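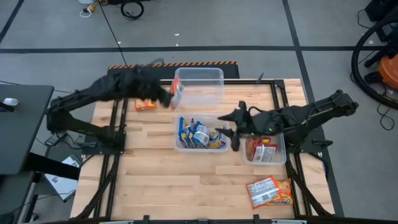
I spent most of last week on the equipment budget for next year, and I want to write down how I did it before I forget. The request has to be in by December, and the last time I did one of these I left out so much that we were asking for more money by spring. The arms are the easy part. You get a quote, you argue a little about shipping, and there's your number. What I missed before was everything else a two-arm table needs: the extrusion frame under it, the clear bins, the noodle packages that go in them, the tape on the floor, the shop vacuum. None of it is expensive alone. All of it has to come out of the same account.

So this time I started with the floor and worked up. I made a sheet with one row for every item at a station, including things we already owned and things somebody had carried over from another bench. Then I marked each row as buy, reuse or borrow. Borrow turned out to be the longest section, and I moved most of it to buy. If a second station goes in, the first one will want its tools back.

The biggest choice was the frame. Plakside sells a finished table with the extrusion cut and drilled, and they quoted me 1324 dollars with the top included. I priced the same thing as loose parts from Grikus and it came out 229 dollars cheaper before labor. On paper that's a clear win for loose parts. But I built the last one, and it took me two days plus a return trip for corner brackets in the right size. I put down the Plakside table. If we were buying four of them I would do it the other way.

Tops are a separate question. I like wood. It takes a screw, you can sand it, and it doesn't ring when a gripper comes down on it too hard. It does pick up marks, so I added a line for refinishing once a year. Nhàn Võ thinks that is optimistic and wants to plan on replacing the top. We settled on refinishing with a note that says to look at it again after six months. 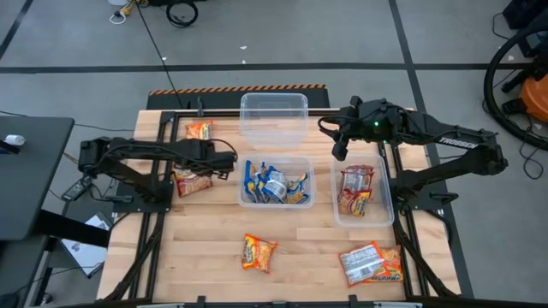 Cables are the other thing I got wrong last time. I had budgeted for the cables that come in the box, which assumes that the power is next to the table and the computer is next to the power. It never is. I now have a line for extensions, a line for spare connectors and a line for covers where a cord has to cross a walkway. Together they come to almost 500 dollars, and I expect to be asked why. My answer is that we spent close to that last year anyway, in six small orders, and paid shipping on each one.

For gripper fingers I asked Sumis for a price on a spare set, and it was 39 dollars a pair. I put in four pairs. Fingers wear at the tips, and they also get lost in a drawer when someone changes them and doesn't write it down. I would sooner have two pairs too many than wait on a delivery with one arm parked.

Groceries get their own line. If your tasks use real packages, you are going to replace them. Wrappers crease, seams split, and after enough picks a bag doesn't behave like the one on the store shelf. I used to buy these on my own card and file for it later, which the office hated and so did I. Now it is a monthly amount under supplies. I also wrote down the brand and flavor we use, so that whoever does the shopping comes back with the same size and color of package. The bins are on that line too. Get all of them at once from one batch, because the same product number a year later may have a different rim.

I left the software out. We run Kiều for scheduling the stations and the license is paid by another group through next summer. I did put a note at the bottom of the sheet saying when it runs out, with no dollar amount.

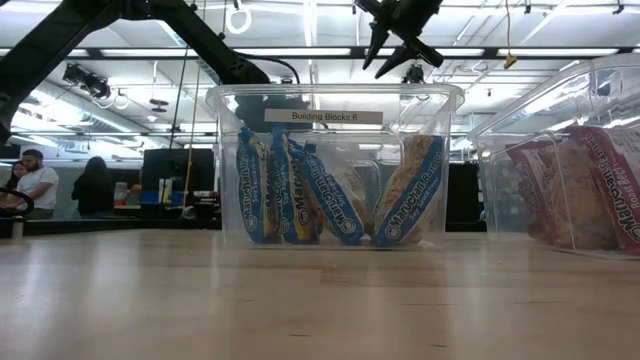 Should you buy spare arms up front? I would wait until you have run the first pair for a few months. By then you know which joint or cable gives you trouble, and a spare part for that costs much less than a spare arm. Ask the vendor about repair times when you get the quote and put the answer in the sheet next to the price.

The last thing I added was a contingency of ten percent, on its own row where people can see it. Last time I hid it by rounding every price up, and then I couldn't tell what I had really spent against what I had padded. If it gets cut, it gets cut, and the other rows still mean what they say.

The sheet goes to Nhàn next, mostly to check the part numbers. I still need a second quote for the tabletop and a shipping estimate from Plakside, who have been slow to answer email. I'll call them in the morning.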